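How to Budget for a Household Robot Practice Room

Jul 24, 2018

If you've already had the robot approved, congratulations, and I'm sorry to say the harder spreadsheet is still ahead of you. When we set up our room at Grisville I spent weeks comparing robots and one afternoon on everything else, and I've been catching up ever since (my desk drawer is still full of receipts from April). So pour yourself something nice and let's go through it in the order I wish I had used.

Step 1. Write down the chores before you look at a catalog

Pick the jobs first. Ours were picking things up off the floor, carrying a shopping basket, and loading laundry. Each one tells you what to buy. Floor work means the robot has to get down low and reach, so ask every seller for the lowest point the hand can get to with the body stable, and get that in writing. Laundry means you need a machine with a door at a height the arm can manage, so bring a tape measure to the appliance store.
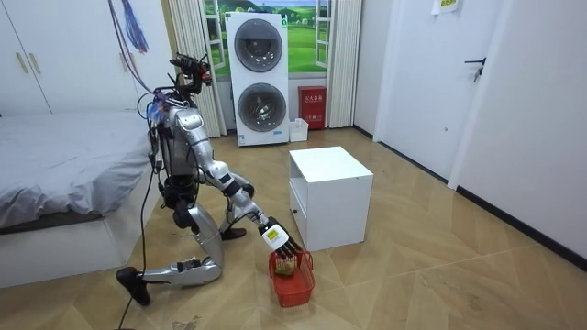
Now put the chores in a column and write the props beside each one. You'll find that props are wonderfully cheap. A plastic basket, a bin, a few pieces of fruit: our whole first round of small items came to 121 dollars, and I would happily have spent double. Buy two of anything with a handle, and write down the store and the color so you can get the same one again.

Step 2. Split the room money from the robot money

Keep these on separate lines, please! We set aside 3857 dollars for the room and that had to cover the bed, the cabinets, the washer and dryer, and curtains. Secondhand furniture is perfectly fine here, scratches and all. Spend the savings on the floor, and think about knees as well as feet when you choose it. If you can, get a sample piece and lean on it hard with something heavy before you order the rest.

Step 3. Price the hands by themselves

Hands get their own line. Ask for the cost of one spare, the repair time, and whether a left and a right can be ordered on their own. The first supplier we called, Flendinano, would only quote the pair. Barbu was willing to split them, and that alone brought our estimate down by almost 1000 dollars. Ask too about thin, slippery things like plastic wrapping, and about thin handles. A hand that does nicely with a box may need a different fingertip for those. 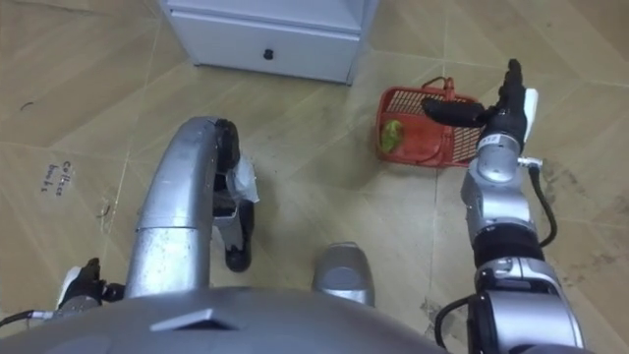
Anastasia Andreadis

Step 4. Plan for cables, and then plan again

I know, cables are dull. But walk the longest path your robot will take, add the distance up to the ceiling if you're bringing lines in from overhead, and add slack for kneeling and turning. Then order spares of every connector. I put 3000 dollars in our second-year budget for cables, connectors and general wear, and I haven't regretted a penny of it.

Step 5. Make a calendar for the money

Some things need to arrive before the robot does, and furniture is one of them. I use a plain sheet with four columns: item, who orders it, when it has to be here, and what we do if it's late. We track ours in Clomgate, though paper on a wall works too. Go over it once a month with whoever signs the checks, and bring cookies if the hands line has gone up again.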